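Ticket 211, opened 12/10/2020
Reported by: Stella Muli

Hi all, my home blood pressure cuff stopped sending readings to the Aneo app again, and I'm so sorry to be back so soon! It pairs fine, shows 89 percent battery, then just sits there on "syncing" (I gave it a good 30 minutes while I made supper).
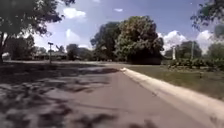
Wasville Home Monitoring Support Desk

Hi Stella, no need to apologize, we're glad you wrote! Please remove the cuff under Devices, restart your phone and pair it again. Your saved readings will stay put.
Atieno

Update from Stella: all 2 weeks of readings came through. Thank you so much, you can close this one!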